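Questions we hear a lot about our smoked paprika

Is your paprika hot?
Only a little! The sweet one has no bite at all, and the Bratu blend has just enough to warm the back of your throat. If your kids will eat mild salsa, they'll be fine with either.

How should I store it once it's open?
Keep it in a cupboard well away from the stove, with the lid on tight. Dorin Coman, who does our smoking, keeps his at home in the fridge – a bit fussy, maybe, but the color does stay lovely that way.

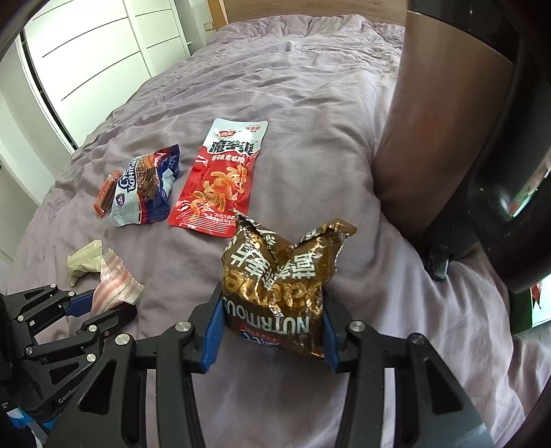

Snack packs on a lavender-purple duvet.

Can I sprinkle it on popcorn or chips?
Oh, please do! Toss it on while everything is still warm, with a pinch of salt and a tiny drizzle of oil so it sticks. Start with half a teaspoon for a big bowl and go from there.

Do you ship outside the country?
We do, from our Uvine shop, and orders over 81 dollars go free. Small parcels usually take two weeks, sometimes longer in July when we're out in the fields.

My jar has clumped. Is it spoiled?
Probably just a little damp. Break it up with a fork and smell it – if it smells smoky and sweet, cook with it. If it smells musty, write to Helju and she'll help you out.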